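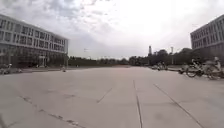
O robô já faz sozinho a limpeza de um pátio ou de um armazém?

Em parte. O Zerwood varre superfícies planas e desimpedidas com resultado aceitável; cantos, degraus e tudo o que esteja encostado às paredes continuam a pedir uma vassoura e alguém que a segure.

4. Primeira varredura

4.1 Percorra a área a pé antes de ligar a máquina. Retire cordas, sacos de plástico e cintas de embalagem.

4.2 Afaste as bicicletas estacionadas ou marque a zona como interdita no menu Limites. O sensor lê mal os raios das rodas.

4.3 Coloque a base numa superfície nivelada e prima Iniciar durante 2 segundos.

4.4 Acompanhe a primeira volta completa. O mapa gravado raramente fica bem à primeira — conte com uma segunda passagem.

4.5 Corrija o mapa à mão e guarde-o.

NOTA: As juntas de dilatação do pavimento podem surgir no mapa como obstáculos. Apague-as uma a uma em Editar mapa. A função automática (código 205) apaga também lancis verdadeiros, pelo que desaconselhamos o seu uso.

CUIDADO: Não deixe a máquina a trabalhar sem vigilância onde passem pessoas. O folheto comercial fala em "autonomia total"; para efeitos deste manual, considere que tem um ajudante lento que precisa de ser vigiado.

4.6 Se aparecer o erro 433, desligue, limpe a escova lateral e recomece em 4.3.

Revisão do texto: Katia Costa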